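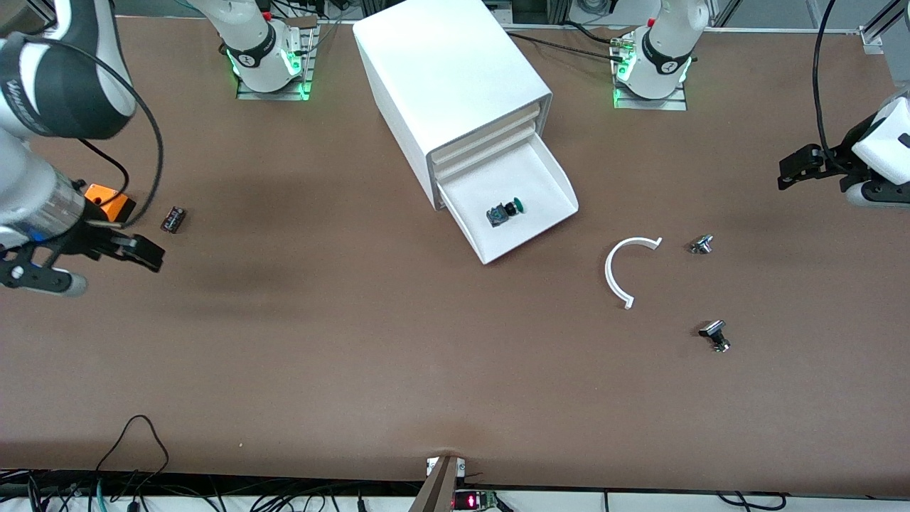 Hisbridge Radio Builders: Frequently Asked Questions

What do you do?
We build radios! Mostly simple AM and shortwave receivers, plus the odd clock radio that somebody's aunt wants brought back to life. We meet every week in Hisbridge and the evening goes until the last person puts down their soldering iron (or until 9:30, when the building closes).

Do I need to know anything about electronics?
Nope. Plenty of our members came in not knowing a resistor from a capacitor. If you can follow a recipe, you can build your first receiver, and hearing a station come out of something you put together yourself is a thrill that doesn't wear off. Mine still sits on my kitchen windowsill and gets used every morning.

What will I build first?
The Ekus. It's a one-band AM receiver with 27 parts, designed by our own members, and most people finish it over two or three evenings. After that you can move on to the Uniyal, a shortwave set with a proper tuning dial. It's a big step up and a lot of fun once you get the coil right. Winding the coil takes patience, so put some music on.

How much does it cost?
The first visit is free. After that it's $11 a session, and that covers solder, wire and use of the tools. Kits are extra and you keep what you build. You can also bring your own project and skip the kit altogether.

Can my kids come?
Yes, from age eight up, with an adult who stays for the evening. Kids tend to be great at reading color bands, often better than the grown-ups! Safety glasses are required for everyone at the soldering tables, and we have small sizes.

What should I bring?
Closed shoes and a sleeve you can roll up. Reading glasses if you use them. If you have a favorite pair of small pliers, bring those too, but put your name on them.

My radio only hums. Did I break it?
Almost certainly you didn't. Check the battery leads first, then look for two solder joints that have run together, then make sure the electrolytic capacitors are in the right way around. If it still hums, bring it in and we'll go through it with you. A hum is good news in its way, as the amplifier half is working.
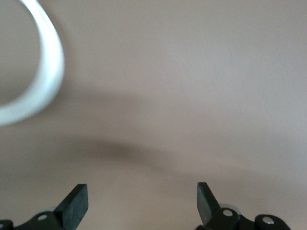 A tabletop with a white curved piece in the corner.

How long should my antenna be?
For the Ekus you don't need one, the ferrite rod inside does the job. Just turn the whole radio until the station gets louder. For the Uniyal, start with 15 feet of plain hookup wire run along a curtain rail. Longer is usually better, up to a point, and then you start pulling in so much that stations pile on top of each other. Try it at night. Shortwave after dark is wonderful.

Can I solder at home?
Please do! Work by an open window, use a stand for the iron, and wash your hands before you eat. Leaded and lead-free solder both work fine with our kits, just don't mix them on the same joint.

What is the Prirnik night?
Our yearly listening evening, held in January up at Prirnik, where there's very little electrical noise and you can hear stations you'd never catch in town. Everyone brings a set they built. Dress warmly and bring something hot to drink. The dial log from last time has 149 entries and we'd love to beat that.

Do you take donated radios?
Working or not, yes, as long as it fits through a normal door. We can't take televisions or microwave ovens.

Who do I contact?
Sheena Ogilvie answers membership questions and can tell you whether there's a seat free this week. Catch her at any session or leave a note at the front desk.

Last updated 07/12/2022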